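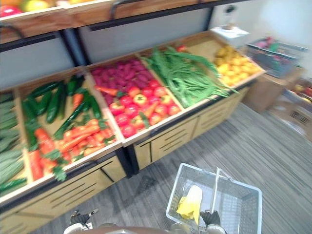
I've had it with 20-ounce pours of 9 percent stout. There, I said it. The Cadwood put up its new board on Friday and I counted one beer – one! – under 5 percent, and that was a sour. I love a big beer, I really do, but I also like having a second one and still finding my coat.

Henrike Ehlers, who runs the taps over at Mosine, tells me the mild is always the slowest keg she has. Well sure, it's written at the bottom in tiny chalk and costs 50 cents less than the fancy stuff! Put it up top for a month and see. 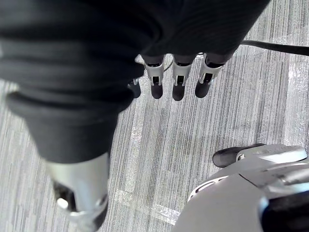 A dark gray sleeve and the fingers beneath it.

Back in August the Wunderlich had two milds on at once and I stayed all evening, talking hops with people I'd never met (and losing badly at darts). You can't do that on stout, or I can't anyway. So if you pour beer for a living, give us one decent brown pint, all year round, and I'll be in on Tuesday to drink it.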